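Finally watched Flurnow on Tuesday, the Radomír Vrabec thriller a reader wrote in about last November. I went in knowing only that it runs long and that there's a train in it.

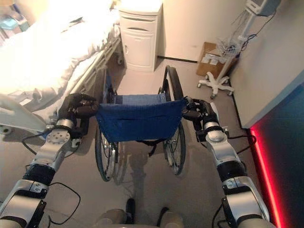
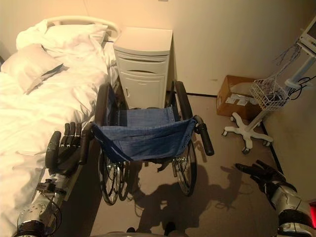 Vrabec plays a retired safecracker in Reketwood who takes one more job to pay off a man called Urban. The first hour is mostly waiting and phone calls, and I liked it. Then the money goes missing, 900 thousand of it, and everyone starts shooting. The train fight lasts roughly eight minutes and is cut too fast to follow. Hinow, his last one, was better.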